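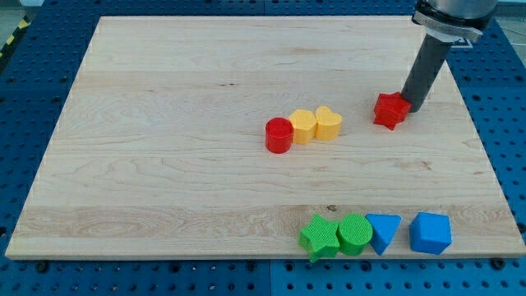 **Robot arm at Michiels declines to stop pushing**

A robot arm at the Michiels automation lab spent part of a July afternoon shoving toy-sized blocks toward the edge of a table with great commitment, and ignored three separate commands to stop. The only injury was to a coffee cup, which had been left in a place where the lab's own rules say coffee cups may not be left.

The arm was running a routine called Plaltarov, which teaches it to sort colored blocks on a maple board by nudging them with a plain gray rod. It has no fingers and no grip. If it wants a star somewhere else, it leans on the star until the star goes. According to an incident note circulated to staff, this part of the system performed very well.

The trouble began shortly after 2 p.m., when an operator typed an instruction to move a block left and then thought better of it. She pressed the pause button on her screen. The screen said "Paused." The arm carried on. She pressed it again, and the screen, ever polite, confirmed that it was still paused.

By the third try the block had gone over the side of the board and the rod was following it across the table in the direction of the operator's desk. She hit the red emergency button on the wall, which is connected to the power supply by an old-fashioned wire, and the arm stopped at once.

Ya-wen Kuo, who runs the lab, said the pause command had been sent correctly and received correctly. It had then been placed in a queue behind more than 3000 small movement commands, where it waited its turn.

"The robot was going to stop," Kuo said. "It had it on the list."

She traced the backlog to an update of Eritz, the software that passes messages between the operator's screen and the arm. The old version let a stop command jump to the front. The new one treated all messages equally, a principle Kuo described as admirable in most other settings. The update notes mentioned "improved fairness" and did not go into detail.

A second safeguard should have caught the mistake. The arm is meant to halt by itself if the tip of the rod strays beyond the edge of the board. That limit had been widened in the spring so the arm could reach blocks sitting near the corners, and it had never been narrowed again. As far as the software was concerned, the work area now took in most of the table and, on one side, a little of the air beyond it.

The arm was moving at its slow training speed throughout. Kuo said a person could have outwalked it comfortably, though the cup could not.

Cillero, the contractor that maintains the lab's safety equipment, inspected the arm the next morning and found nothing wrong with the motors or the wiring. It recommended putting Eritz back to the previous version, resetting the limit to the board itself, and testing the pause button while the arm is moving. The existing monthly test was carried out with the arm parked, and the arm had passed every time.

Sorting was suspended for five days. It has since resumed on the older software, and operators now press pause at the start of each shift and watch the arm, not the screen. The rule about coffee has been reissued in larger type.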